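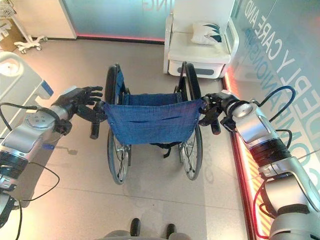

Moving an empty wheelchair from one side of a room to the other is among the least regarded jobs in a care home, and it was the job Herath chose for its open afternoon at the Natow centre in Altlow in July. A chair left by the bed in the morning is wanted by the window at lunch and has to be out of the way when the cleaning trolley comes through. The firm's two-armed machine takes hold of the push handles from behind, as a person would, with a jointed hand wrapped over each black grip. There is no docking plate and no bracket on the handles. The chair is a plain folding type with a blue cloth back and large spoked rear wheels, and the engineers were keen to stress that it had come out of ordinary stock.

The Natow centre occupies the ground floor of a former bank on the Gondard road. Half of it is let as offices, and the other half is fitted out as a set of demonstration rooms in which suppliers can show care equipment to buyers. The wheelchair work took place in the room given over to elderly care and companionship, according to the large letters on the glass. It has a bed, a white armchair with a leaf-patterned cushion, and a pale tiled floor with strips of red light where the glass walls meet it. Visitors stood in the corridor outside and watched through the glass. Groups were taken in for the last part of each run, when the machine had stopped and its drives were off.

The audience was mostly care home managers, with a few people from equipment hire firms and one party from a college that teaches occupational therapy. A short talk in the foyer covered the parts of the system. There were no slides of cheerful residents. There was a wiring diagram, a table of joint limits and a list of the faults logged since the spring, which was handed round on paper and collected again at the end.

The task as set

The run is divided into stages. The machine approaches the chair from behind and stops short of it. It finds the two handles, places a hand on each, closes the fingers and checks the load at both wrists. It then releases the brakes, or reports that it cannot, and pushes. On the afternoon of the visit the brakes had been released by hand before each run. Herath says the brake levers are the subject of separate work and declined to show it.

Finding the handles is harder than it sounds. They are short and black, and their angle differs from one make of chair to the next. Cloth backs sag by different amounts, so the fabric is a poor guide to where the frame tubes are. The software looks for the tubes first, follows them up and estimates the line of each grip from the point where the tube bends. On the chair used at Altlow the grips sit 530 mm apart between centres, and that figure was not given to the machine in advance. It had to arrive at its own, and the engineer at the desk read it out each time so that the room could compare it with the tape measure on the table. The worst reading of the afternoon was off by the width of a finger. The hand closed anyway, a little outboard of where it should have been, and the run was allowed to continue.

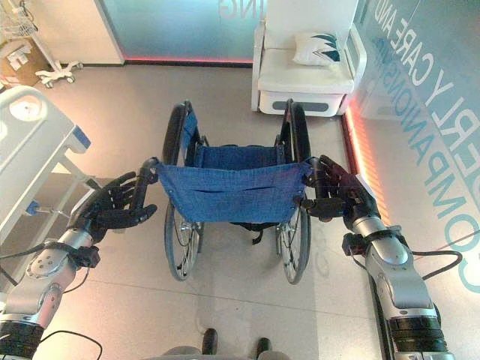
Reading time: 6 minutes

Once both hands are closed, the arms and the chair form a loop, and the two arms can no longer be treated as separate. If the left pushes a few millimetres further than the right, the chair turns or the frame twists, and a folding frame twists readily. Herath's answer is to let one arm lead in position while the other is held to a force. The roles swap when the chair is to turn the other way. The swap is audible as a faint change of note in the drives, and by the third run most of the visitors were listening for it.

The front casters cause the most trouble. They trail in whatever direction the chair last moved, and when the direction changes they have to swing round before the chair will track. For the first part of a push, then, the chair pulls to one side, and a controller that reacts too quickly will fight it. The present version waits. It accepts a small sideways error until the casters have come round and corrects afterwards. A manager near the front observed that her staff do the same and have never been told to.

Tile joints were another matter. The large tiles in the room have thin grout lines, and each crossing shows up on the force trace as a small double bump, one for the casters and one for the rear wheels. An earlier version of the software took these bumps for contact with an obstacle and stopped at every joint. The threshold has been raised, at some cost to how soon the machine notices a real obstacle. Asked what that cost was, the engineers gave a straight answer: it now stops after a firm nudge where it used to stop after a light one. They would like to have the light one back.

Beside the bed

The second half of the demonstration was held close to the bed, and it was the more useful half. In open floor the machine can stand square behind the chair with room at both elbows. Bedside parking gives it a wheel against the bed frame on one side, a rail at wrist height and a cabinet ahead. Both arms still have to reach the handles, and the left one has to do so without striking the rail.

The method is to take one handle at a time. The right hand closes first, on the side with open floor, and holds the chair steady while the left works its way in along the rail. The left hand stays open with its fingers towards the chair until the wrist is past the rail, and only then turns over the grip. It is slow. The planner allows itself a wide margin from bedding as well as from metal, as loose sheets are hard to judge for depth and a strong lamp makes it worse by washing out the folds. The cameras had no difficulty with the blue cloth of the chair. White sheets under bright light gave them a good deal.

Shadows were raised by one of the college party. With the light behind it the machine throws a large dark shape across the very floor it is trying to read. Herath said that floor marking is ignored for this task and that only height above the floor is used, so a shadow has no height and should have no effect. It had none during the runs we watched. Whether the same holds on a dark carpet was left open.
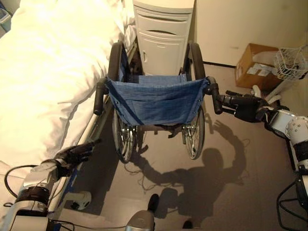
What the figures cover

Herath has logged 1000 grasps on folding chairs at its own workshop, of which 700 were made in open floor and the rest beside a bed or a wall. It would not release a success rate for either group, on the grounds that the hand design changed part way through and the two sets cannot fairly be added together. That is a reasonable position, and it leaves a buyer with little to go on. Only 2 models of chair have been used in any number. Chairs with a folding backrest, chairs with stroller-type handles and anything with a bag hung on the back are outside the present scope. Bags in particular drew a groan from the managers, most of whose chairs have one.

All of the work so far is with nobody in the chair. The firm was clear on this in the talk, repeated it at the desk and has it printed on the visitor sheet. An occupied chair brings in a different set of rules, a heavier load and a passenger who may lean, and no date has been set for trying it.

Cabling was the commonest point of complaint among the visitors with a technical background. Black cables loop outside both arms, and a loop of that kind will sooner or later catch on a bed rail. The engineers agreed. A version with the wrist cables taken inside the casings is on the bench, though it needs a larger joint housing, and a larger housing makes the reach along the rail tighter still.

As to price, none was given. Several managers asked what the machine would do for the rest of the day, once the chairs were where they should be. The reply was that laundry bags and meal trays are next on the list, in that order. The last group went through just before five, and the chair was left by the armchair with its brakes on.

Home News Features Equipment Visits Subscribe

Related

Hoist slings: a washing test
Reading a force trace without a degree in it
Door widths in older care homes
Notes from the Gondard road: what else is on show at Natow

Contact the editors Copyright, all rights reserved Back to top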